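Visit to the Cevura robotics club, October

The club meets in two rooms on the first floor of the old Orance works, up the stairs by the bike racks. We were let in at four and stayed until just after six. There were 19 students in, most of them in their second year with the club.

Judite Louro runs the sessions. She showed us the parts store first, then the bench where the younger group wire up their line followers. They have 4000 to spend this year and most of it is already spoken for.

The second room belongs to the Drenance team. Their project is a two-armed drinks station, and the task for the term is to handle a cup and a lemon around a chopping board. Each member writes one part of the program and has to explain it to the others before it is run. The clear cone-shaped cup has taken up most of their meetings so far.
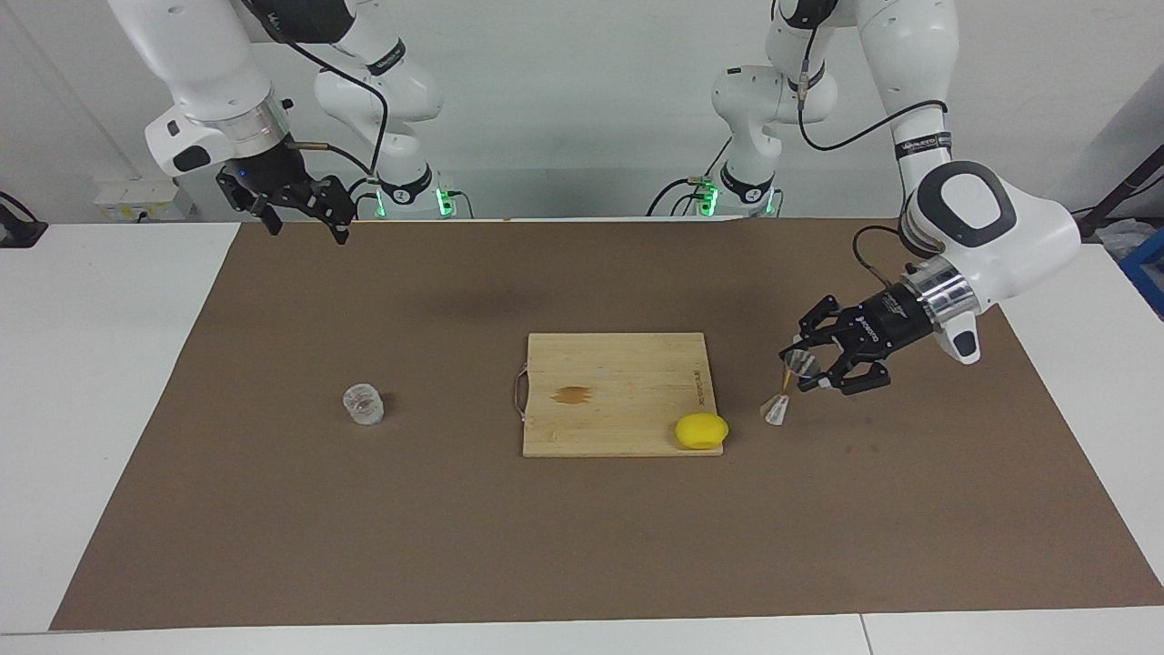

Getting there and joining

The Choo bus stops outside the gate. Membership is 50 a year, paid in two parts, and there are 8 places left for the spring. Bring indoor shoes.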